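The Robot Is the Cheap Part

Opinion, February 1, 2023

Every September I sit down with a spreadsheet and pretend to know what next year will cost. I have done this for our little housekeeping-and-deliveries outfit at Destholm long enough to have developed a technique, namely to write down last year's number, add a bit, and look thoughtful. It works for mops. It works for vans, up to the point where the van has an opinion. It did not work at all for the two-armed robot.

The quote was a lovely document. Bravalico had put the price of the machine on page one in large type, and I remember thinking it was less frightening than I'd been led to expect. Then I turned the page. Delivery, fitting, a service plan in three flavors, a spare pair of grippers, and something called "site readiness," which had no price beside it, only the words "by arrangement." In my experience anything priced by arrangement is arranged in the other fellow's favor.

Site readiness, once I'd made enough phone calls, meant doors. A good share of a robot's working life in a building like ours is spent in front of a door, deciding what to do about it. People who sell robots like to show them folding towels. People who own robots will talk to you about handles until you fake a phone call. We have 60 rooms, and the handles were bought over several decades by men who liked to shop around.

So I went to Dagný Thygesen, who runs our building systems and distrusts me on principle, and she said we should pay for simulation time before we paid for anything with wheels. I objected. It seemed a lot of money for a video game in which nothing gets cleaned. She let me finish, and then she put the line in the budget anyway.
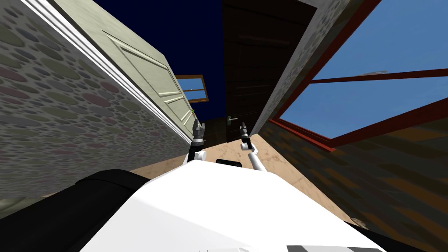
Simulated room, two grippers up, brown door ahead.

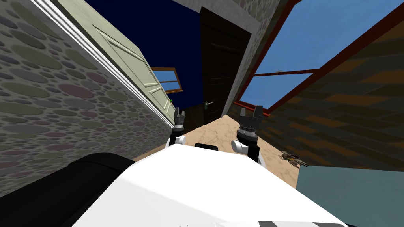
Is simulation time worth paying for before you buy the machine?

For a building with a lot of doors and a small budget, it usually is. Mistakes made in software cost staff hours and some pride, and the same mistakes made with a delivered robot cost repairs, a service call and a wall. Ask for the simulation as a separate line in the quote, so that you can buy it and still walk away from the rest.

Walking away is the part that vendors don't love. Bravalico wanted to bundle ours with the purchase, at a discount so generous that I checked the page for a second page. Venckus, the other bidder, would sell it alone at 80 dollars an hour and seemed mildly hurt to be asked. We bought 40 hours from Venckus. That is $3,200, or one moderately bad afternoon with a plumber.

I'd argue that those hours did more for the budget than any brochure, and mostly by spoiling it. The spreadsheet acquired a row for replacing handles. It acquired a row for somebody's time, which every automation plan I have ever read treats as free, as though the staff who babysit the new equipment were being paid in fresh air. Young-sook Choo, who supervises the floors and would be doing the babysitting, asked to see that row in particular. She doubled it. I have learned to leave her numbers alone.

There is a school of thought, popular with people who have read one article, that you should buy the hardware first and let the savings pay for the rest. I have met these savings. They are always arriving next year, like a cousin who is thinking of moving to town. Meanwhile the service plan is due in the first month and the handles have to be ordered now, from a catalog with a 794-page parts section and an index compiled by an enemy.

My own rule, for anyone stuck with the same job, is to take the price on page one and write it at the bottom of your sheet, last, under everything else. Start with the building. Then put in the people, at their real wages. Then the testing, with an hourly rate you can see. Then the contract for when it breaks, including who answers the phone and on what days. By the time you get down to the robot itself, you'll either be able to afford it or you'll have a very good list of things wrong with your doors.

We haven't signed yet. The Clamano building across the road signed last year, bundle and all, and their manager tells me it's going splendidly. He has also asked me, twice now, where we are getting our handles.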